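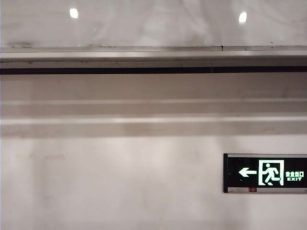
Getting in

The Michalík paper mill opens its doors to visitors once a year, and this year that was 2008-06-07. I had wanted to go for a while. My grandfather bought his ledgers from them, and I still have two blank ones in a drawer.

The tour starts in the newer office building at the front, where you sign a sheet, hand in large bags and get a visitor badge. The entrance hall is all polished surfaces and exit signs and could belong to a bank. The mill itself is behind it, across a yard. The first building went up in 1816 on the same bend of the river, though only the lower walls of it are left.

Groups were limited to 40 people. Ours was led by Shahnaz Paul, who works in the finishing department and clearly knew every machine by its bad habits. She asked us to keep to the yellow line and to take off scarves before the machine hall.

The rag room

They still make a small amount of cotton paper, and that was the part I came for. The cotton arrives in bales as offcuts from shirt factories. It gets sorted, cut and cooked, then goes into a beater, a long oval tub with a heavy roll at one end. Michalík has two. The older one was out of use and had its cover off, so we could see the blades. The other was running, and it was louder than I expected.

Beating time decides a lot about the finished sheet. A short beat gives something soft that drinks up ink, and a long one gives a hard, crisp sheet that rattles when you shake it. Shahnaz passed both kinds down the line. I would have guessed they came from different mills.

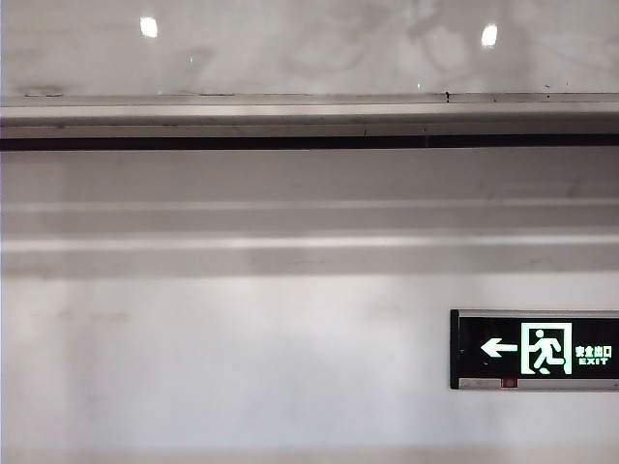
After the beaters the pulp goes to a chest where it is thinned with water, and from there either to the hand vats or to the small cylinder machine. The vats are only worked a few weeks a year, mostly in November, when the orders for certificates come in. For the open day one vat had been filled, and Princess Agbayani, who is in her second year of training, made sheets for us. She dipped the mold, lifted it level, gave it a short shake each way and tipped the sheet onto the felt. Visitors could try it. Mine had a thick corner and a hole.

The machine hall

Most of what the mill sells is made here, on a machine bought secondhand and rebuilt twice. It makes envelope stock and a cream writing paper sold under the name Hodus. We walked the full length on the operator side, from the wet end to the reel. It gets warm by the dryers - wear something light. Questions had to wait until we were outside again, as you can't hear anyone in there.

A full reel weighs 3000 pounds, and they were changing one as we came through. It took two people and a crane and was over quickly.
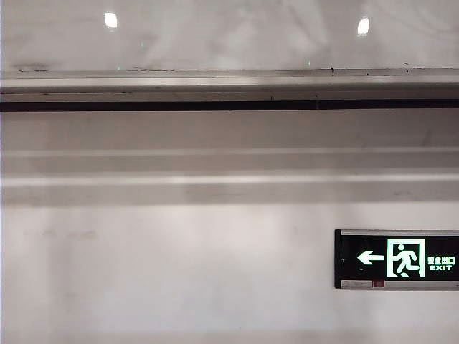
The shop and practical notes

The tour ended at the shop, which is one room with flat drawers along the wall. Seconds are sold by weight. I bought a bundle of cotton offcuts and a pad of Hodus in the larger size. The cotton sheets with deckle edges were gone by the afternoon, so go early if you want those.

The tour is free and takes a little under two hours. There are stairs in the rag room and no elevator on that side. Parking is in the field past the bridge. The cafeteria was open and had soup, rolls and coffee, cash only.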